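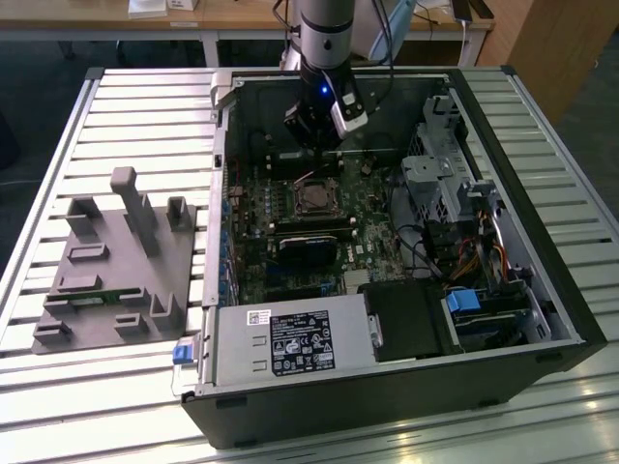

Robots and real jobs: are we there yet?
General Discussion > Automation

padley_bench
Posted Nov 7, 2024

Splitting this off from the dishwasher thread because it was getting off topic. The question there was whether a machine can do an ordinary chore yet, and people kept going back to folding towels. I'd like to talk about shop-floor work, and PC teardown in particular, as that's what I do all day.

My position is that a robot arm can do parts of it now and will be doing more of it in a couple of years. An old Dell tower on its side with the panel off is about as friendly as the work gets. The case doesn't move and the board is where it was on the last one of the same model. The makers even coloured the release tabs blue for us. If a machine can't manage that, it has no business in anyone's kitchen.

Pulling memory is the job I'd hand over first. Push the latches, lift straight up, put it in the tray. I can do it in 10 seconds without looking, and I'd be happy never to do it again.

tinroof
I'd go the other way. Kitchens are harder to model but much more forgiving. Drop a tea towel and you pick it up again. Lean on a CPU socket with the load plate open and you've written off the board. I did three years at Harb on returns and the bent pins alone would fill a bucket.

padley_bench
Fair, but people bend pins too. That bucket of yours was all human labour.

tinroof
It was, and most of it was mine. A person feels the lever go wrong and stops, though. I haven't seen an arm that does that well for any money a small shop could find.

greywater88
Depends what you call small. Liltuvano quoted us for a single arm cell last year. The arm was the cheap bit. Fixtures, guarding, someone to program it, then someone to reprogram it when the next lot of towers turned up with a different cage. We do maybe 30 models in a busy month. We bought another bench and hired a second tech.

padley_bench
That's the programming problem, and it's the bit that's changing. The older way was to teach it every point by hand. The newer stuff looks at the board and works out where the socket is. Put one down over a case with the wiring still in and you can see what it has to deal with - the drive cage on one side, power leads running down from it, the supply across the front, and not much room for a gripper in between. 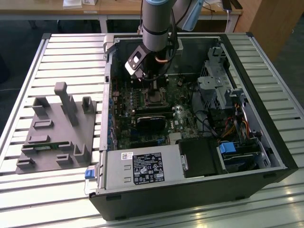 wombat_solder: Cables are where I stop believing. Metal and plastic stay put, but a loom of power wires is in a different spot in every case that comes through the door. I've had my own fingers snagged on them plenty of times. Until a machine can hold a bundle out of the way with one hand and work with the other, it's doing the easy half and leaving me the rest.

tinroof
Agree with that. Two arms, or cut the wires first.

wombat_solder
Cutting is fine for scrap. It's no good if you want to resell the supply.

greywater88
We resell, so no cutting here. Also dust. Has anybody tried one of these camera systems on a machine that has lived under a desk in a panel beater's for ten years? Everything in there is the same colour.

padley_bench
Blow it out first, same as you would for a person. I do mine outside with the compressor.

On the socket, I'll grant it's the fussiest part of the lot. The lever has to be pushed down and out before it comes up, and there are capacitors right beside it. Shiny metal is a nuisance for cameras as well. Stick a light over an open case and you get glare off the chassis and the slots.

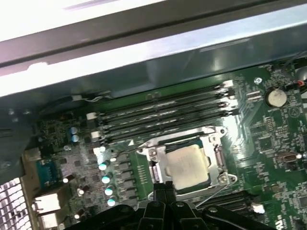 Gripper's view of the CPU socket, memory slots behind it.

tinroof
Right, and now do that 96 times a shift without touching a capacitor.

padley_bench
I'd take 19 out of every 20 and a person checking the odd one. Nobody here gets them all right either.

greywater88
At our margins one dead board in 20 is the profit gone. I'd want it better than me before I paid for it.

maple_and_mortar
Coming at this from the household side. I don't care whether it can get a processor out. I want something that clears the table and puts the leftovers in the fridge. Felmont had a demo at the home show that wiped a bench, very slowly, and somebody was standing next to it the whole time with a stop button. My kids were faster and they were trying not to be.

wombat_solder
Slow doesn't bother me. Our washing machine is slow. It bothers me if I have to stand there.

padley_bench
Same for the shop. If it runs overnight it can take as long as it likes over each tower. Memory and drives only, leave the sockets and the wiring for the morning. I reckon that's some 30 per cent of my day gone, and the dull part too.

tinroof
Memory and drives I'd accept. I still wouldn't let it near a lever.

greywater88
If anyone does get one running on mixed models, post the fixture drawings. Still keen to see what people use to hold the small boards.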